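4.2 Time alignment and the grasp-state filter

I'll admit we put this part off for as long as we could. Our first version of Bokar (the ingest tool that turns raw recordings into training episodes) simply trusted the timestamps on every stream, and the policies that came out of it closed their fingers late, every single time. I spent most of July staring at plots before I believed it was the clocks and had nothing to do with the network!

The setup itself is simple. Vlad, our recording daemon, takes the head camera, one camera per hand-held gripper, the tracked gripper poses and the jaw widths, and writes them all to one log. Each stream arrives with its own delay, and the delay drifts a little over a session. So Bokar now looks for moments where the jaw width changes quickly, finds the matching motion in the gripper view, and slides the streams until the two agree. We search a window of 200 ms on either side, and that has been plenty so far.

Once the streams line up we can ask the question we care about, namely what each hand is doing at any given step. We label every gripper as open, closing, holding or releasing. Jaw width alone gets you most of the way, but thin rims are nasty (a gripper closed on a cup wall is almost as narrow as a gripper closed on nothing), so the filter also looks at a small crop between the fingers. Figure 4 has the two kinds of view it works from.

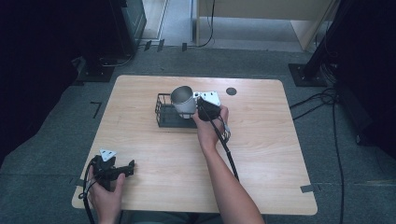
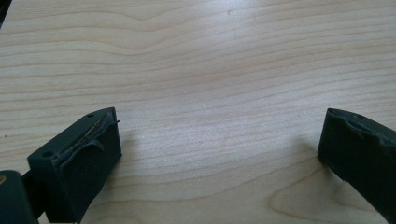
Figure 4. Views used by the grasp-state filter. First: head view, with a metal cup held by the right gripper above a wire basket. Second: gripper view, with open fingers and only tabletop between them.

The head view is great for context and pretty bad for contact, as hands and grippers hide a lot of what matters. The gripper view has the opposite problem. With nothing but wood grain between the fingers there is very little in the crop to say where on the table you are, and our early feature matcher happily locked on to the grain and reported motion that made no sense. We now mask the fingers, fall back on the tracked pose when the matches disagree, and mark those steps as low confidence so Pumar (our planner) can skip them when it picks subgoals.

Of 3,000 recorded episodes, the filter flagged 915 for at least one label conflict between jaw width and crop. I went through the flagged set by hand with the replay viewer, and yes, it was as much fun as it sounds. Most conflicts sat right at release, where the two cues switch a few steps apart. Bokar now smooths labels over 9 steps and keeps the raw ones next to them, so anyone at Starkmont who wants to try a different rule can do it without running the whole ingest again.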